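**Call for participants – robot cell open day, Karlow workshop**

Skanolia is looking for nine people to take part in the open day for its assembly cell in June. The session runs on a Wednesday, from 10 am to 3 pm, at the Karlow workshop. Participants will watch the cell run a board-handling program, then work through a short set of tasks at a simulator station and fill in a written form.

### Who can apply

- Technicians, trades teachers and final-year apprentices in electrical or mechanical work.
- People who program or maintain machines in a small shop.
- Anyone 18 or over who can read a simple wiring diagram. Robot experience is not required, and we would like at least half the group to have none.

Closed-toe shoes are needed on the workshop floor. Long hair must be tied back.

### What the day involves

The morning is a demonstration by Asnakech Degefa, who leads the cell program. She will cover path planning, reach limits and the stop circuit, and will take questions as she goes. The live program has 136 steps and will be run twice, once at reduced speed.

After lunch the group moves to the simulator stations, which run Lolta. Each participant gets one station and one printed task sheet. The form takes roughly 20 minutes. Answers are stored without names and will be used to revise the operator manual. 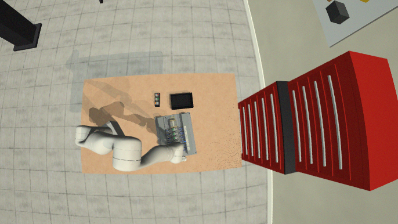 Reach and clearance make up most of the afternoon tasks. You will be asked to judge whether a given move is safe before you run it, and to mark where you would shift a fixture. The arm comes in from the left of the table and its wrist sits over the lower part of the grey task board, so the lower ends of some component rows are hidden from above. Several questions deal with that.

### Payment and travel

Participants receive $200 for the day. Lunch is supplied. Parking is behind the Petrauskas building, entry from the lane.

### How to apply

Send a short note to Asnakech Degefa at the Skanolia front office with your trade or course, any access needs, and a daytime phone number. Put "Karlow open day" in the subject line.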